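# How a basketball game is timed

A basketball game has more than one clock, and they do different jobs.

## The game clock

The big clock shows how much time is left in the part of the game being played. It counts down. In the Grellance junior league, a game is split into 2 halves. Other leagues use four quarters, so check which kind you are watching.

The clock stops a lot. It stops when the referee blows the whistle for a foul, when the ball goes out of the court, and when a coach asks for a timeout. It starts again when a player on the court touches the ball. This is why the last minute of a close game can take a long time to finish.

## The shot clock

The shot clock is the smaller one, usually above the basket. It tells the team with the ball how long they have left to take a shot. In the Grellance league they get 30 seconds. If time runs out before they shoot, the other team gets the ball.

To count as a proper try, the ball has to leave the player's hand before the clock reaches zero. It also has to go in or touch the metal ring. A shot that misses everything does not reset the clock.

Before there were shot clocks, a team that was winning could keep passing the ball and never shoot. Games were slow and scores were low.

## What is a timeout?

A timeout is a short break. The players go to their bench, have a drink and listen to the coach. In our league a timeout lasts 50 seconds, and a horn sounds when it is nearly over.

Coaches often call one when the other team has scored several baskets in a row. People call that a "run". When Cerkier played Matos in October, Cerkier scored four baskets without a reply and Matos called a timeout straight away. Matos scored the next basket.

Each team only has a few timeouts, so a coach may save one for the end.

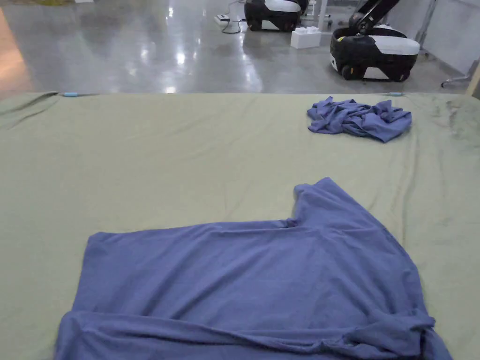
## What if the scores are level?

Basketball games do not usually end in a draw. If both teams have the same score when the clock reaches zero, they play an extra part called overtime. If it is still level after that, they play another one.

## The buzzer

When the game clock reaches zero, a loud buzzer sounds. A shot still counts if the ball had left the player's hand before then, even if it drops through the net afterwards. The final at Covotora had more than 160 people watching, and the hall was so noisy that the referees had to look for the red light behind the backboard.

## Words to know

**Foul:** breaking a rule about touching or pushing another player.

**Backboard:** the flat board behind the ring.

**Overtime:** extra time played when the scores are level.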